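2018-09-26
担当:Catinca Bălan

# ゲーム物語論 配布資料 第5回「選択と結末」

前回の授業では、主人公とプレイヤーの距離について話しました。今日は結末の話をします。日本語で書いた資料ですので、おかしい表現があれば授業の後で教えてください。直して次の年の学生に渡します。

この資料には『Sarau』と『Guneo』の結末の内容が書いてあります。まだ遊んでいる途中の人は、第2節と第3節を後で読んでもかまいません。ただし課題を出す前には必ず読んでください。

## 1. 用語の確認

この授業では、次の三つの言葉を区別して使います。

- **終了**:プログラムとしてゲームが終わること。スタッフロールが流れて、タイトル画面に戻る。
- **結末**:物語の中の出来事として、最後に置かれているもの。
- **決着**:プレイヤーが「もうこのゲームを離れてもよい」と感じること。

終了と結末は、同じ時に来ることが多いです。しかし決着は、ずれることがよくあります。スタッフロールの後に町へ戻って、残った依頼を片付けている人は、終了も結末も済んでいますが、決着はまだです。反対に、最後の戦いの前でやめてしまって、それで満足している人もいます。この人には決着だけがあります。

去年の学生から「決着は感想と同じではないか」という質問がありました。私は少し違うと考えます。感想は作品についての判断ですが、決着は自分の行動についての判断です。つまらないと思いながら最後まで遊び、納得して離れることもできます。

## 2. 『Sarau』:一つの結末

『Sarau』は、塩を運ぶ商人の旅を描いた冒険ゲームです。途中に選択の場面は多くありますが、結末は一つだけです。主人公は必ず故郷の港に帰り、弟に荷車を譲ります。

発売の後、「選択に意味がなかった」という批判がたくさん出ました。この批判を、すぐに間違いだと言うことはできません。会話の選択肢に「この答えは記録されます」という表示が出るからです。プレイヤーは、記録されたものは後で使われると期待します。ところが、実際に使われるのは最後の会話の中の短い台詞だけです。

一方で、港の場面をよく見ると、弟の態度は選択によって変わっています。荷車を受け取る時に黙っている場合と、兄の旅について尋ねる場合があります。出来事は同じで、意味が違います。ここで大切なのは、次の区別です。

1. 出来事の分岐(何が起こるか)
2. 解釈の分岐(起こったことが何を意味するか)

『Sarau』には2があり、1がありません。批判した人の多くは1を期待していました。表示の文が1を約束しているように読めることが、問題の中心だと思います。みなさんなら、あの表示をどう書き直しますか。授業で5分、隣の人と話してもらいます。

## 3. 『Guneo』:数の多い結末

『Guneo』には12の結末があります。こちらは出来事の分岐が中心で、主人公が死ぬもの、王になるもの、村から一歩も出ないものまであります。

村から出ない結末は、始めてからすぐに見ることができます。門番のHodoroağăに三回続けて話しかけると、主人公は旅をやめて、畑の手伝いを始めます。冗談のような結末ですが、私はこれを軽く扱いたくありません。最後まで遊んだ後に思い出すと、主人公がいちばん長く生きるのはこの結末なのです。

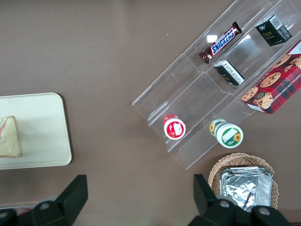 茶色の机と、透明なケースの上の段のスニッカーズ

結末の数が多い作品では、プレイヤーは二つの読み方のどちらかを選ぶことになります。一つは「最初に見た結末が私の結末だ」という読み方です。もう一つは「全部を合わせたものが作品の結末だ」という読み方です。前の読み方では残りの結末は可能性にすぎませんが、後の読み方では残りの結末も作品の主張の一部になります。

『Guneo』の作り手は、後の読み方をすすめているようです。結末の一覧画面では、まだ見ていない結末が灰色の窓として並びます。全部の窓に明かりがつくと、音楽が変わります。この画面がもしなければ、私たちは同じ作品を違うように読んだかもしれません。メニュー画面も物語の一部として分析する必要があります。

## 4. ネタバレを含む文章の書き方

課題では結末を論じますので、ネタバレは避けられません。そこで、次の約束を守ってください。

- 最初の段落に、どの作品のどこまでを書くかを示す。
- 題名に結末の内容を入れない。
- 比較のために出す別の作品についても、同じように断る。
- 断った後は、遠慮しないで具体的に書く。

四つ目を忘れる人が多いです。「あの場面で、あの人が、ああなる」という文では、何を論じているのか読む人に伝わりません。人物の名前、場所、台詞を正確に書いてください。台詞の引用は、自分の画面で確かめたものに限ります。動画の字幕から写すと、翻訳が違う場合があります。

## 5. 課題

次のどちらかを選んでください。

**課題A** 自分が最後まで遊んだゲームを一つ選び、終了・結末・決着がどこにあるかを説明し、そのずれについて論じる。3,000字以内。

**課題B** 『Clasasard』の体験版(教室の機械に入っています)を遊び、その終わり方が製品版への期待をどのように作っているかを論じる。3,000字以内。

どちらの場合も、200字の要旨を最初につけてください。要旨には結論も書きます。「〜について考察した」だけで終わる要旨は、書き直しをお願いします。

課題Bの人は、体験版の最後に出る手紙の場面を必ず取り上げてください。手紙の差出人の名前は、遊び方によって表示されないことがあります。表示されなかった人は、その状態のままで論じてください。

締め切りは12月の最初の授業です。紙で出してください。

## 次回までに

『Guneo』の結末を少なくとも二つ見て、一覧画面のどの窓に明かりがついたかをメモしてきてください。次回はそのメモを使って、結末の並ぶ順番について話します。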